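怎么把随手涂鸦变成自己的小标志:一支笔、一叠纸的慢办法 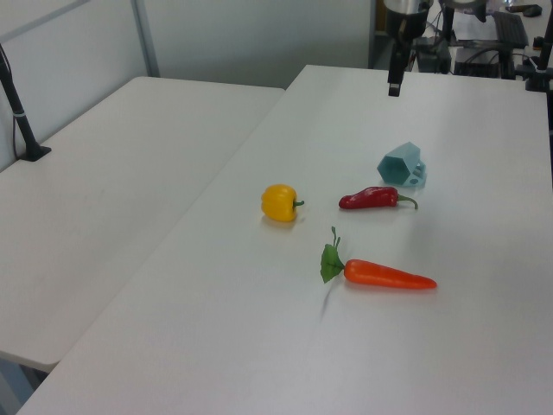 白桌上的玩具胡萝卜和黄色甜椒

常有朋友问我,不会用软件、也没学过设计,能不能给自己的小摊、小博客画一个标志。能的呀!我自己那枚印在包装纸上的小鸟,最早就是在 Prorkeck 咖啡馆等人时画在收据背面的,嘴巴还画歪了,后来舍不得改,就一直歪到今天。下面把我的做法慢慢写出来,您泡杯茶,边看边画就好。

一、先画得多,别急着画得好

拿一叠便宜的纸,裁成巴掌大小,一共40张。每张只画一个小图,画完就翻过去,不许回头看,也不许用橡皮。画什么都行:家里的钥匙、猫尾巴、您名字里的一个偏旁。前十来张多半很拘谨,画着画着手就松了,好玩的东西往往藏在后半叠里(我那只小鸟算是例外,它来得特别早)。

二、放一晚,再挑两张

第二天把纸全摊开,站远一点看,挑出两张您一眼就想拿起来的。拿不定主意的话,请家里人也看看,不过请他们只用手指,不要讲道理,一讲道理就没完没了了,我家就为一片叶子吵过半顿晚饭。

三、描三遍,越描越少

把薄纸盖在选中的图上,用铅笔描一遍。再换一张薄纸,描刚才那张,这次少画几条线。第三遍只留下离了它就认不出来的线条。描的时候手要慢,转弯的地方可以停一停,把纸转过来再接着走,比扭着手腕舒服多了。

四、缩小了看看

把第三稿画成指甲盖那么大。如果糊成一团,就回到上一步,再拿掉一两条线。线和线之间多留点白,印在标签上会干净许多。

五、上墨

我用的是 Rostholm 的黑色细头笔,您手边有什么就用什么,只要墨够黑、不洇纸。先描外轮廓,等干透了再填里面。我年轻时性子急,袖口蹭坏过好几张,现在老老实实去洗个碗再回来。

六、扫描存好

分辨率选600,模式选黑白,存一份原图,另存一份留着修改。没有扫描仪也不要紧,到街口的打印店去扫就行。原稿请夹在书里收好,过几年翻出来看,真的会笑出声!

最后啰嗦一句颜色:先把黑白的画定了,再想颜色。我二月份给朋友 Seul-gi Ha 的陶艺小铺画标志时就是倒着来的,光是挑蓝色就挑了好多天,图却还没个样子,最后又从第一步重新画起。

读者留言

阿棠:画到第二十几张的时候忽然画出了外婆的茶壶,就决定是它了,谢谢您!

小麦不困:请问薄纸用烘焙纸可以吗?家里只有这个。
作者回复:可以的,选半透明、不太滑的那种,铅笔用软一点的。

林间的信:我家孩子也跟着画了一叠,他挑中的是一只长腿的土豆。

相关文章
· 橡皮章入门:从一片叶子刻起
· 手写字也能当招牌:Ahn 面包店的故事
· 旧明信片改书签
· 给手账画一圈不重样的花边

联系我们|© Privuvico 手作笔记|返回顶部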